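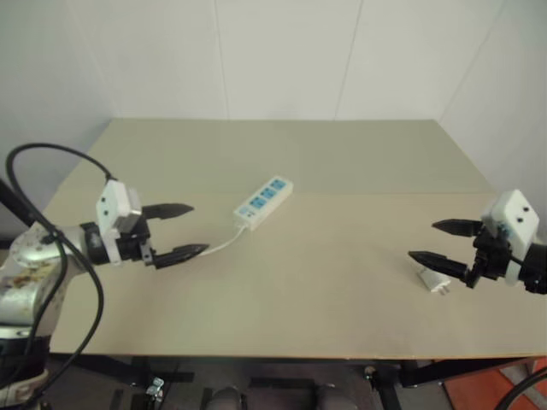

3.2 Task and data collection

The plug task was chosen by the students in the Harunano project course in February, after two simpler tasks (stacking and bin sorting) had become too easy for the trained policy. The work area is a beige tabletop with two arms facing each other, each with a two-finger parallel gripper. A trial starts with both grippers open, a white power strip with three blue socket panels on the table, and a small white plug on the right side. The right arm must pick up the plug and insert it in any free socket while the left arm steadies the strip.

Six students took turns as operators. Each completed a training session of 2 hours before any of their trials were kept. The final set holds 1,387 trials, recorded with a head camera and a camera at each wrist. Operators were told to reset the strip to a new angle between trials — the early recordings had used nearly the same angle, and the first policy failed on anything else.

The wrist views matter most in the last part of the task, when the fingers themselves can hide the plug from the head camera. They also pick up a good deal of background, including the other arm, its cables and people near the table. We did not crop or mask this material.
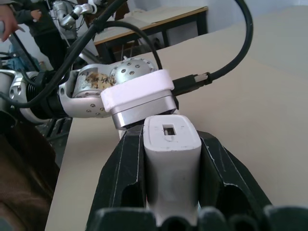 Figure 3. View from a wrist camera, with a white object held between the fingers and a second arm behind it.

Trials in which the plug fell off the table were stopped and labeled as failures. They remain in the set but were left out of training for the results in Section 4.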